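Kitchen recordings pass 900

Gaven project news, February 2023

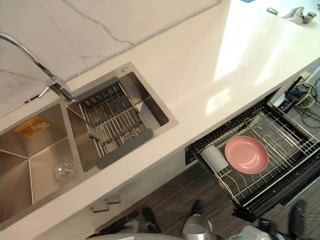

The kitchen work has now produced 937 recorded examples, of which 229 were added since the last newsletter. Each one is a single short job done by the two arms under an operator's control, such as taking a plate out of the dish drawer or moving it to the rack over the sink.

We threw out 22 recordings at checking. Most had a gap in the joint readings, and a few were saved under the wrong task name. Please choose the task before you press start, as renaming afterwards is slow.

The Prornwood kitchen stays in use until April, when we move to the one at Valdebenito. We would like more examples that begin with the drawer half open, and more where the first grasp misses and the operator tries again. The model has seen too few of either.

Operators' sessions are still limited to seven recordings before a break.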